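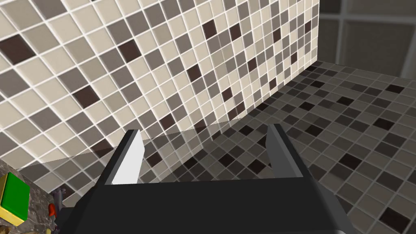 Nine months of hearing that nothing will change

I have worked at Wurholm for long enough to have sat through three rounds of being told that a new system would free us up. The first one was the scheduling software. The second was the handheld scanners, which did save time, I'll give them that, and the time went straight into a shorter break. The third is the gripper project, and I have been putting off writing about it because I wanted to be fair.

So, in fairness: the arm isn't on our floor yet. What we have had up to now is simulation. A firm called Irnel builds the virtual version, we get shown the virtual version, and everyone is meant to come away reassured. I have spent more hours than I planned looking down over the back of a black two-fingered gripper at computer-made tile. Pale mosaic wall, dark mosaic surface, a little green and yellow cube off in the corner. It's nice tile. I would have it in my bathroom.

We don't handle tile. We pack and sort returned household goods, which means that on a normal shift I pick up things that are cracked, taped shut, leaking, or folded into a shape the maker never thought of. I asked at the meeting why the practice rooms look nothing like our benches and was told that variety is the point. Train the thing on lots of surfaces and lots of lighting, and it copes better with the real one. I can follow that. I have also read enough on my own since then to know it's a real method and people who understand it take it seriously.

My trouble is with the step after that. "It copes in lots of rooms" became, by the time it reached the slide for our managers, "it can do the returns bench." Those are different sentences. A cube has flat sides. A bag of mixed curtain hooks with a torn corner doesn't, and I would like to see somebody put that in the computer before they put a date on the calendar.

What is already different

You might think a robot that isn't here can't change a job. It has changed mine quite a bit.

For one thing, we now label our work. Every item that comes across the bench gets a grip code from us, one of 20, entered on a tablet made by an outfit called Parer. Pinch, scoop, two hands, and so on down the screen. The codes go to Irnel. It takes a few seconds each time, and a few seconds each time across a shift is a lot of seconds, and our hourly target did not move. I asked about that too. The answer was that the target was "under review," and it has been under review since March.

For another, there were 38 of us on returns before the project started. When people leave now they aren't replaced - the word is "held," as in the position is held. Six positions are being held. No one has been let go, and management repeats this often, and it's true. But the work those six people did is still coming in through the same door on the same trucks, and it's the rest of us doing it, plus the tablet.

I don't think anyone upstairs is lying to us. I think they bought a promise and they're spending the savings early.

What I'd ask for

A friend of mine works at Somboon, across the river, where they put in arms two years ago. Her view is better than mine and I should report it. She says her wrists don't hurt anymore. The arms there took the heavy lifts and left the fiddly stuff to people, and after a bad first winter the place settled down. She also says the new jobs they were promised, minding the machines, mostly went to people hired from outside who already had the certificate.

That is the part I'd want in writing. If I'm teaching this thing how to hold a teapot, I would like the training for the job that comes after. Paid, on shift, with a spot kept for those of us who did the coding. I put it on the feedback form in May and got an automatic reply thanking me for my engagement.

The next demo is at 2:30, right across the afternoon truck, so I expect half the bench will miss it. I'm going. I'm bringing a bag of curtain hooks.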